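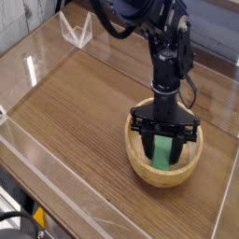
CHAPTER 7
Wood in the Kitchen: Bowls, Boards and Their Care

By Homa Ranjbar
February

Chapter Objectives

After reading this chapter, the student should be able to explain how wood takes up and gives off moisture, select a suitable wood for a given kitchen use, and describe the correct procedure for washing, drying and oiling a wooden bowl.

7.1 Introduction

Wooden vessels have been used for preparing and serving food in almost every region where trees grow. A round bowl turned from a single block is among the simplest of these objects, and its form has changed very little. The household that owns one today faces the same questions as the household of several centuries ago: what may be put into it, how it should be cleaned, and why it sometimes cracks.

The answers depend on the structure of the material. Wood is made up of long, narrow cells that once carried water through the living tree. When the tree is felled, the open spaces inside the cells lose their water first. Water held within the cell walls leaves later, and it is during this second stage that the wood shrinks. The process can also run in the other direction. A dry bowl placed in a damp room will take up moisture from the air and swell slightly.

Shrinkage is not equal in all directions. Wood moves very little along its length, more across the growth rings, and most of all in the direction that follows the rings. For this reason a bowl that was perfectly round when it left the lathe may become slightly oval after a season in a heated house. Such a change is normal and does not mean that the bowl was poorly made.

7.2 Selecting the Wood

Woods intended for contact with food are commonly chosen from the closed-grain hardwoods, among them maple, beech and birch. Their pores are small, so that liquids and food particles do not enter easily. Open-grain woods such as red oak may absorb liquids more readily and are harder to clean. Strongly scented woods are generally avoided, as they may pass their flavor to the food.

The turners of Fukthorpe, whose workshop records are discussed in Section 7.5, made their bowls in 2 stages. The block was first turned to a rough shape with a thick wall and set aside to dry. It was returned to the lathe and finished only when its weight no longer changed. The Parisi workshop followed the same method and kept a supply of 70 rough bowls on its drying shelves at all times.

7.3 Washing and Drying

A wooden bowl should be washed by hand in warm water with a small amount of mild soap, rinsed, and dried at once with a cloth. It should then stand in open air until fully dry. Soaking must be avoided. A dishwasher exposes the wood to long periods of hot water followed by rapid drying, and the surface then shrinks faster than the interior. The resulting strain is a common cause of splitting.

7.4 Oiling

Oil slows the movement of moisture through the surface. Food-grade mineral oil is widely used and does not turn rancid. It is applied with a soft cloth, left overnight, and wiped away in the morning. Cooking oils such as olive oil are not recommended for this purpose.

Key terms: cell wall, closed grain, growth ring, rough turning, shrinkage.

Comments

Takach
The section on oval bowls settled an argument in our house. Is walnut considered closed or open grain? I have seen both.

Tositow
Most books I own call walnut semi-open. I use mine for salad and have had no trouble.

woodshed100
Could the next edition say something about beeswax? My class was told to put it on over the oil.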